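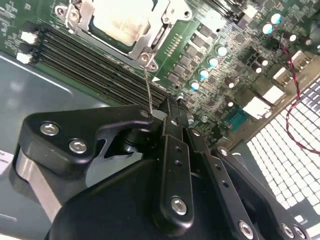

When does the Watmont repair night move to its new home?

The first one at the Enska Street hall is on December 16, and doors open at 6 pm.

I've been going to these for ages, mostly with toasters, so I was pretty chuffed when the notice went up on December 2, 2021. The old room behind the library was cosy (read: elbow to elbow) and the queue for the soldering bench often went out the door. Enska Street has proper heating, a ramp and a kitchen with a kettle that works!

The night still costs $2, paid at the door, and that covers tea. If you need parts you buy your own, although Kulkarni Hardware has offered 18 per cent off fuses, plugs and glue if you mention repair night at the counter. I'll be using that one, my lamp needs a new plug.

Old computers are welcome too, but please back up your files at home first. Microwaves and big tellies are still a no, sorry.

Parking is along Nidska Road, or you can catch the 118 bus, which stops right out front. Bookings aren't needed unless you've got a sewing machine, in which case ring the library and they'll put your name on the list.

I'm bringing the lamp and a pair of boots. See you there!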